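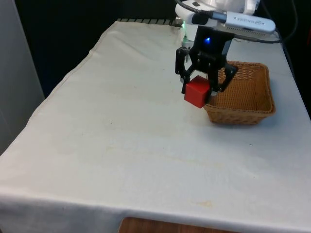 Leena Vainio wrote that she would believe in robot housework when one cleared her kitchen floor after 5 children.

vshenoy
One cube over a basket is a start. Socks are harder – they change shape every time.

Mondska
Our shop floor packs 1000 parts a shift by machine. Same part, same spot. I wouldn't trust it with a toy box.

oskari_m
Disagree. Getting the fingers either side of the thing is most of the job, and they can do that now.

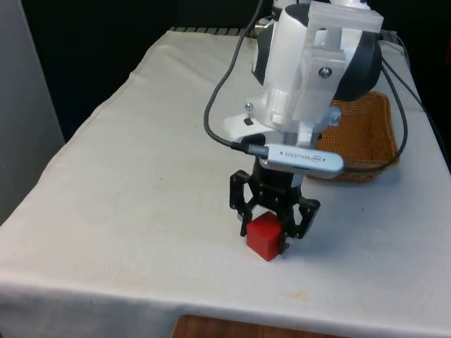 Reply 6
valdir70
Most of the job on a clear table, yes. Try it under my sofa. I'll keep doing my own tidying until April at least.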